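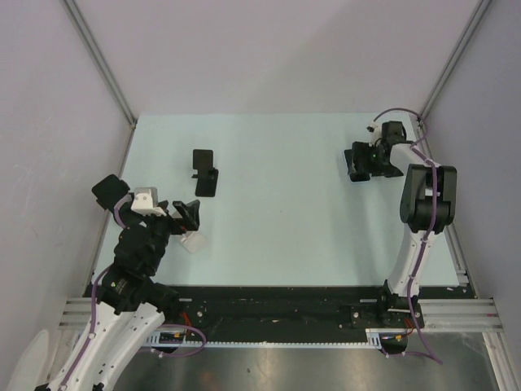

Invoices get paid faster when they go out the day the job leaves the shop. Most late payments we have had in our own business started with a late invoice, and most late invoices started with a receipt or a time sheet that nobody could find. Set aside one surface for paperwork and keep it for paperwork. Color helps more than you would expect. White paper disappears on a white bench, but it stands out on a light blue tabletop, and a phone picks up the edges of the sheet cleanly when you photograph a receipt. If your bench is bare wood, a sheet of colored poster board does the same job.

Before the job starts

Write down the customer's full billing name, billing address and email before you order material. The person who drops off the work is often not the person who pays for it. Ask who approves invoices and whether they need a purchase order number. If they do, don't start until you have it. A missing purchase order number can hold up a bill for a month, and the customer has no reason to tell you.

Agree on when payment is due. "On completion" means different things to different people. "Due 15 days from invoice date" does not. Put it on the estimate and repeat it in the same words on the invoice.

For anything with a large material cost, ask for a deposit. We ask for the full cost of materials up front on custom work and the balance at pickup. Customers who object to this usually object to the final bill too.

Numbering

Pick a number and count up. It doesn't have to start at 1. Ours started at 1000 when we opened the Wirdale shop. Don't put the customer's initials or the month in the number. It seems handy for the first few weeks and then you have two customers with the same initials.

Never reuse a number. If an invoice was wrong, void it, keep a copy, and send a new one with the next number. When we sent a second 1342 with a corrected total, the customer's bookkeeper assumed it was a duplicate and threw it out. It took two phone calls to straighten out.

Write the invoice number on the job ticket and on the back of every receipt that belongs to the job. Pencil is fine on the ticket. On thermal receipts use a ballpoint, and write on the back, as some inks can darken or fade the print on the front.

What goes on the invoice

Your business name, address and phone number. The customer's billing name. The invoice number and date, the due date, the purchase order number if there is one, and what you did.

The last one is where people get lazy. "Repair" is a poor description. "Replaced both hinges and refinished door, left side" is a good one. The person paying may never have seen the work and has to match your bill to something.

List labor and materials on separate lines — many customers need them split for their own books, and in some places sales tax applies to one and not the other. Check the rule where you are, or ask whoever does your taxes. Show any deposit as its own line with the date you received it, then the balance. Make the balance the easiest number on the page to find.

Receipts

Photograph receipts the same day. Thermal paper fades, and it fades faster in a truck or near a heater. Lay it flat, hold the phone straight above it, and check that you can read the date and the total before you put the phone down. Long receipts can be folded and taken in two shots with a line or two of overlap.

Keep the paper anyway. A plain accordion file with a pocket for each month is enough. We tried sorting by supplier, with Kilen in one folder and Pritchard in another, and gave it up. At tax time you want dates.

If one receipt covers two jobs, mark which items belong to which before it goes in the file. You will not remember in July what you bought in March.

Following up

Look at open invoices once a week, on the same day. It takes ten minutes. Anything due in the next few days can get a short, friendly email with the invoice attached again. Say the number, the amount and the date. You don't need to apologize for asking.

At one week late, call. Ask whether the invoice was received and whether anything is missing from it. Very often it went to an old address or is sitting under something. Write down who you talked to and what they told you, right on your copy.

At 30 days late, stop new work for that customer until the old bill is cleared. Say so plainly and in writing. We waited too long on this with a job in Trernville. The open balance was $3,583 by the time we called, and it took 6 payments to collect it.

A late fee only helps if it was on the estimate. Adding one afterward starts an argument and may not be allowed. Check your state's limits before you print one on your forms.

Backups

Keep a second copy of your invoices somewhere other than the shop. An online folder works, and so does a thumb drive you take home. Copy the files at the end of each month, then open one or two of them from the backup to make sure they are readable. Label the drive. If you still use a carbon book, store the filled ones on a shelf, off the floor, with the first and last invoice numbers written on the spine.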